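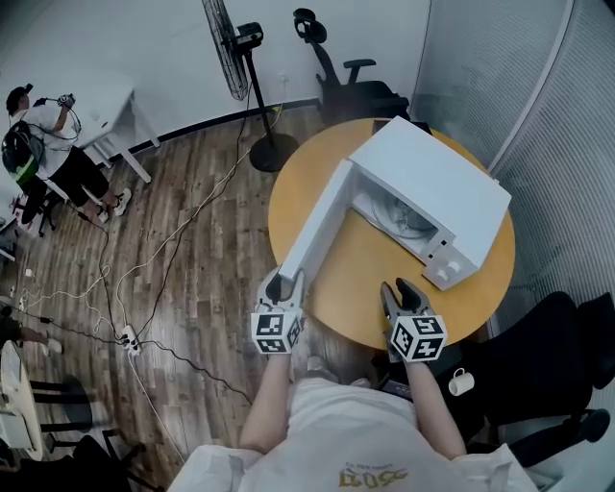
What does observer status give the Fisen Assembly that it did not have before?

It gives the assembly the right to submit written statements and to sit in on working sessions, without a vote.

The assembly's external relations secretary gave that answer in an interview at its office in Trenunel. The Fisen-speaking districts were admitted as observers to the Cormier Forum, a body for unrepresented regions and minorities, in September. The application ran to 302 pages, most of it language surveys and land records.

"The forum does not recognize borders or governments," the secretary said. "It checks whether an applicant speaks for the people it claims to speak for, and whether it has renounced violence in writing."

To meet the first test, the assembly submitted minutes from 1032 village meetings. The second was covered by the Nendgate Declaration, adopted by seven of the nine district councils. The other two abstained over a clause on joint water rights.

"Their objection is on record and we attached it," the secretary said. "An application that left it out would have been returned."

Full membership requires a second review and an annual fee. The assembly has not set a date for applying. Its first written statement will deal with schooling in the Fisen language, which state schools in the districts stop using after the second grade.

"The draft is with the councils now," the secretary said. "They can amend it until the end of the month."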